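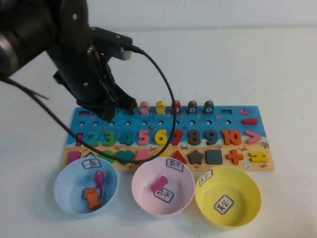

Posted in: Home & Family > Toys, Games & Hand-me-downs

We use cookies to remember your login and to show you adverts for sheds. Accept / Manage

Wooden puzzles with missing pieces - keep, bin or repair?

tinlid_terry
My sister has cleared her loft and the contents are now in my hall. Among them are seven wooden puzzles, the peg and number sort, all from when her lot were small. Two are complete. The rest are short of a piece or more, and one farmyard is down to a pig and half a gate.

My wife says the incomplete ones should go. I say a child of two doesn't care whether there's a 6. We've reached the stage where she moves the pile to the back door and I move it in again. What do other people do?

marrowfat
Bin. You can't give a puzzle with a hole in it to anybody and look them in the eye. I run the toy table at our summer fair in July and every year somebody hands me a carrier bag of this stuff with a big smile, as if I'd won it.

Montserrat Cordero
Keep the boards, at least. My two learned to count on a number board with no 4 and they both got through maths in one piece. My son did say "one, two, three, gap, five" until he started school, I admit.

marrowfat
You're rather making my argument for me there.

Montserrat Cordero
He's an accountant now. Draw your own conclusions.

pegleg_annie
Repair! It's much easier than people think. Lay a bit of paper over the hole, rub with a soft pencil and you've got your outline. Cut it from scrap a shade thinner than the board, then sand it until it drops in without a fight. I did a whole hedgehog in an evening (most of the evening was spent looking for the pencil). Use a paint that's sold as safe for toys and give it longer to dry than it says on the tin.

tinlid_terry
What do you cut it with? I own a bread knife and a great deal of confidence.

pegleg_annie
A coping saw. Buy spare blades, you'll snap up to 3 before you get the hang of it.

Oldřich Lukáč
I must disagree with Annie on thickness. Thinner is wrong. A raised piece should stand a little proud of the board so that small fingers can get hold of its edge. If it sits flush or below, the child turns the whole board upside down to get it out, and then you have all the pieces on the floor, and this is how they were lost in the first place.

pegleg_annie
Mine has a knob on, Oldřich. That's what the knob is for.

Oldřich Lukáč
Knobs come off.

pegleg_annie
Not when I glue them.

sofa_so_good
While you two sort that out - Terry, before anything gets sawn, look under your sister's cooker. Ours had been living on the theory that the 9 was gone for good and it was under there with a fork and some penne. Also down the sides of car seats and inside any handbag nobody's carried since 2 houses ago.

tinlid_terry
She's in Retamal now and the cooker stayed with the old place. I'm not knocking on a stranger's door to ask after a duck.

marrowfat
I'd pay to watch that.

dunmowdave
Can I say a word for the ones with stacking rings on pegs? They're nearly impossible to ruin. Lose a ring and you've still got rings. Lose the duck out of a duck puzzle and you've got a plank with a duck-shaped regret in it.

Montserrat Cordero
Has anyone dealt with that Flullolari swap page? I posted a photo of a spare wooden 5 there in the spring and had three people after it within the hour. One offered me a giraffe.

marrowfat
Did you take the giraffe?

Montserrat Cordero
Of course I took the giraffe.

tinlid_terry
Update. We've compromised. The complete ones go to the playgroup on Plunuvgate, I get to keep the number boards, and the farmyard has gone. I kept the pig. It's on the kitchen windowsill and hasn't been discussed yet.

Oldřich Lukáč
Measure the board before you buy wood, please. And proud of the surface, not below.

pegleg_annie
Below. With a knob.

This thread has been moved to the archive. Sign up to the Skenanska newsletter for the week's best threads, delivered before breakfast.

Comments (3)

heatherbell: Found this while looking for a missing 8. Made one from a bit of old shelf. It's more of a snowman but she likes it.

GrumpyInGaiters: My mum boiled ours to get them clean. Don't boil them.

kettle_on: Proud of the surface, for what it's worth. Sorry, Annie.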